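Why does your shadow keep changing size?

Last November I was walking home at four in the afternoon and I noticed that my shadow had gone absolutely enormous. Its legs went right across the pavement, over a garden wall and halfway up somebody's hedge. At lunchtime it had been much shorter, and I hadn't shrunk or grown in between (I checked, I still can't reach the top cupboard). So what was going on?

To work it out we need to know one thing about light. Light travels in straight lines. It can bounce off things, and it can bend a little when it goes through water or glass, but it can't swerve round you like a cyclist going round a puddle. When sunlight hits your back, your body stops it. The ground in front of you misses out on that light, and the patch that misses out is your shadow.

So a shadow isn't a thing at all, really. You can't pick one up or roll it into a ball. It's a place where less light is landing. I say less and not none, and you can test that for yourself: put a comic in your own shadow and you'll still be able to read it, as plenty of light is bouncing in from the sky and the walls and everything else nearby.

Tables make good shadows, by the way. They have a big flat top to stop the light and lots of space underneath for the dark bit to land in. When I was small I used to sit under ours and pretend it was a cave.

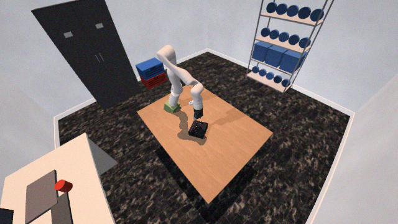

Chaltu Negash wrote in after I first put this page up, wanting to know why the shadow of her kitchen table is sometimes under the table and sometimes way off to one side. Brilliant question, Chaltu! It all depends on where the light is coming from. If the lamp is straight above, the light comes straight down and the shadow sits right underneath. Move the lamp to one side and the shadow slides out the other way. A shadow always falls on the far side from the light.

And that's the secret of my giant legs. At midday the Sun is as high as it's going to get, so your shadow is short. Early and late in the day the Sun is low, the light comes in at a slant, and your shadow has to stretch a long way before the light can get past the top of your head and reach the ground. In winter the Sun stays fairly low even at midday, so winter shadows are long all day.

Try it with a torch

You need a torch, a toy that stands up by itself and a room you can make dark. I used my old plastic dragon, who is called Filtis and has lost most of one wing.

Stand the toy on the floor. Hold the torch high above it and look at the shadow. Now bring the torch slowly down to one side until it's nearly on the floor. Watch what the shadow does! Filtis started with a little splodge round his feet and ended up with a neck as long as my bedroom.

Now point the torch at a wall and hold your hand in the beam. Move your hand closer to the torch and the shadow gets bigger. Move it closer to the wall and the shadow gets smaller and the edges go nice and sharp.

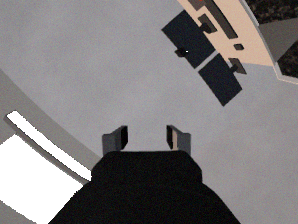 Those edges are worth a good look. Hold your hand well away from the wall and you may see a fuzzy grey border round the dark part. Scientists have names for both bits. The darkest part in the middle is the umbra, and the fuzzy part is the penumbra — say it out loud, it's a lovely word. The penumbra happens when the light isn't just a tiny dot. Some of the torchlight is blocked and some of it sneaks past, so you get a sort of halfway shadow.

The Sun makes fuzzy edges too. Find a tall tree on a sunny day and look at the shadow of the trunk near the ground, then at the shadow of the highest twigs. The trunk's will be crisp and the twigs' will be all blurry. (Look at the ground, please, and never straight at the Sun. It can hurt your eyes badly.)

Can you have more than one shadow?

Yes! Footballers under floodlights often have several, pointing in different directions. Every light makes its own. Try it with 3 torches and 3 very patient friends, and see if you can get your shadows to cross over. Where two of them overlap, the patch goes darker, as it's missing the light from both torches.

Rooms are full of this once you start looking. A lamp, a window and a ceiling light can all be having a go at the same chair.
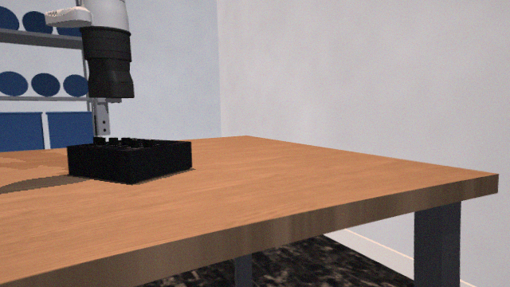 But what about cloudy days, asks Babita Tripathi, when my shadow goes missing? Well, Babita, it hasn't gone very far. Clouds scatter the sunlight, so it reaches you from all over the sky at once. If you block the light from one direction, there's plenty more arriving from all the others to fill the gap. You might still spot a soft dark smudge right under your shoes, or under a parked car, where it's hard for the light to creep in.

One last thing to try, and you'll need a sunny day and some chalk. Stand in the playground in the morning and get a friend to draw round your shadow. Draw round your feet as well, so you can come back to the same spot. Do it again at lunch and again before home time. Your shadow will have swung round as well as changed length, and if you write the time next to each one you've made yourself a sort of clock. People told the time this way for thousands of years, and you can still find sundials on old churches and in parks. Mine got rained off after lunch, so I'm having another go when the weather's better.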